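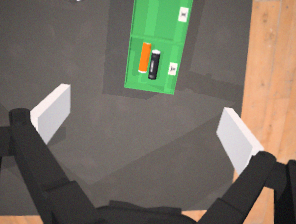
How does a footy club pick its new players?

Have you ever picked teams at lunchtime? Two captains stand out the front, everybody else lines up, and the captains take turns choosing. A draft is a lot like that, only with grown-ups in polo shirts and a very big list of names.

I love draft time. I used to write my own list on the back of my maths book, and I got nearly every name wrong!

It starts with scouts. A scout is a person whose job is to go and watch young players. They drive to little grounds in the rain, eat a lot of meat pies and fill up notebooks. Can she kick with both feet? Does he help a teammate up off the grass? Scouts write down that sort of thing as well as the goals.

Let's make up a league so we can see how it works. Our clubs are Brukia, Wotatard and Clament. Brukia finished last this season, so Brukia gets first pick. Wotatard came second last and goes next. Clament won the whole thing, so they have to wait.
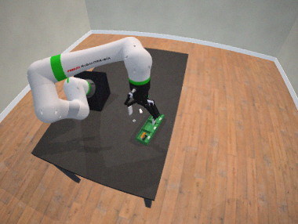 A white robot arm with green bands, standing on a dark table.

Why does the worst team go first? Well, if the best team got the best new player every year, they'd keep on winning and the rest of us would get pretty grumpy. Going last to first helps even things up.

Clubs can swap picks too, the way you might swap footy cards. Clament might give Brukia two later picks to get one early one. Sometimes it's a great deal — and sometimes the fans moan about it for years.

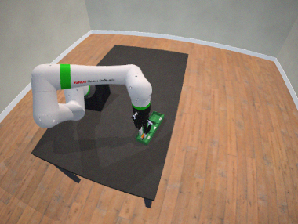 Nigel Mellor
Junior sport writer

Now, what about the players? Say 200 kids put their names in and the clubs only have 91 spots. That means lots of them miss out, and it can feel rotten. But missing out at 18 isn't the end. Plenty play another season in a smaller league, get stronger and have another go.

And if your name does get called out? You ring your nan, you pack your bag, and you might have to move to a city you've never been to. Training starts pretty soon after that, and the new kids usually end up carrying the water bottles.

Words to know
Draft: when clubs take turns choosing new players.
Scout: a person who watches players and reports back to a club.
Pick: a club's turn to choose.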